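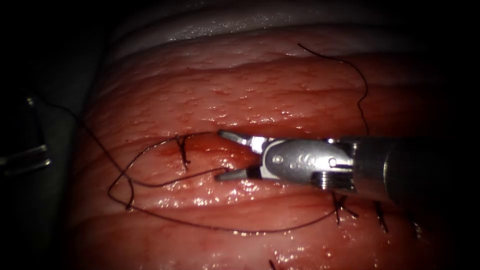
Farwood is a small set of suturing practice recordings on tissue, prepared by Vangelis Konstantinidis and Ulla Ikonen for the Kuusisto skills course. We made it for people who want to study how the thread is handled between one stitch and the next. Many beginners look only at the needle and forget the thread, so we kept also the moments when the jaws of the driver are open and empty and the strand lies on the tissue just under them. Please do not remove these parts as idle time.

Contents

Each recording has 2 views, one wide and one close. The files of both views carry the same name, with the ending "wide" or "close".

Notes on labeling

We label a stitch as finished when the knot is tied and the tails are cut short. Thread that is still long gets the label "running", even if it passes near older knots. In the close view a long black strand can curve over the tissue below a row of tied knots, and it is easy to take it for a tail. Follow it with patience before you decide. 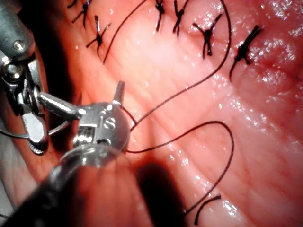
Known problems

The wet surface gives many small bright points, and fine thread is sometimes difficult to see between them. Labels in version 2 were checked again by Ulla. In 3 recordings the start time is still missing; we hope to correct it in May.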